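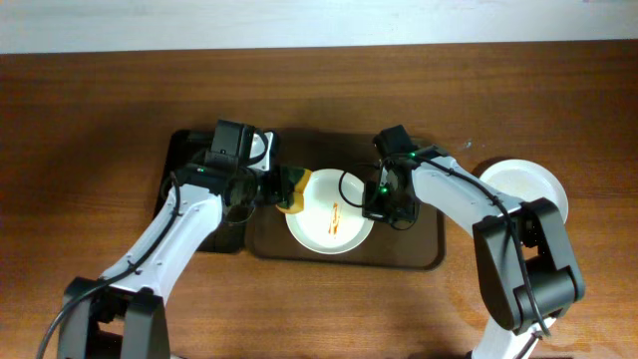 Sponge at the rim, sauce in the middle, tray underneath.

How to Clean a Saucy Plate Without Redecorating the Table

By Bernadette Brannigan
March 2, 2024

Every household has one plate that gets left on the table after lunch with a streak of something orange on it. In my house the something is my neighbor Rania Hajji's red pepper sauce, which is delicious, and which has the staining power of a good exterior paint. I've lost two dish towels and the cuff of a decent shirt to it. The method below came out of those losses.

It's meant for one or two plates with a light smear on them, when you'd like to deal with them where you're sitting. If you have a sink full of lasagna pans, go run the hot water and think about your choices.

What you need

A two-sided sponge, soft on one side and scrubby on the other
A tray with a bit of grip to it, bigger than the plate
A small bowl of warm water
Dish soap
A paper napkin or an old rag
A dry towel you don't love

Step 1. Put a tray down first

I skipped this for years. My table is wood, and wood remembers everything. A tray catches the drips and keeps the plate from skating away while you press on it. Mine is a cheap one from Dallik, a shop that closed in September, so don't write to me asking where to get it. If your tray is slick, lay a damp cloth on it and set the plate on that.

Step 2. Lift off what you can

Fold the napkin and pinch up the sauce from the outside of the streak toward its middle. Don't swipe. A swipe turns a thin line of sauce into a large orange circle, and then you have a much bigger job and a napkin that's no use to anyone. If the sauce has dried on, drip a spoonful of warm water over it and go find something else to do for 5 minutes.

Step 3. Load the sponge, modestly

Dip it, squeeze it until it stops dripping, and add a drop of soap the size of a pea. People get very generous at this point. You aren't washing a car. Too much soap on a tray means you'll be chasing foam until dinner.

Step 4. Start at the rim

I know the sauce is in the middle. Start at the rim anyway, while the sponge is clean. A raised rim holds a film of grease that you can't see and will definitely feel when you pick the plate up to put it away. Press the soft side against the edge and work your way along it, turning the plate as you go so your elbow can stay put. One full lap is plenty.

Step 5. Now the middle

Hold the far side of the plate with your free hand. Wipe across the streak in short strokes, turning to a clean part of the sponge when the one you're using goes orange. Keep the green scrubby layer for dried bits, and go easy with it on anything glazed. My aunt's good plates have a dull patch in the center from 7 years of my enthusiasm, and she still brings it up.

Step 6. Rinse and dry

Rinse the sponge, squeeze it out hard, and go over the plate again with plain water. Twice, if it still feels slippery. Flip it and wipe the underside too, where the foot ring likes to hang on to soapy water until the exact moment you stack it on a clean plate. Then dry it with the unloved towel.

If it's still orange

Tomato and pepper stains on white dishes usually give in to a paste of baking soda and water. Smear it on, leave it for a while, rub gently with the soft side, rinse. On plastic plates you may as well make peace with the color.

The sponge itself will hold on to the sauce longer than the plate does. Wash it out with soap until the water runs clear and stand it on its edge to dry. When it starts to smell like a pond, demote it to the garden pots.

Wipe the tray before you put it away. I forget this step more than any other, and the next person to set a book on it gets a surprise.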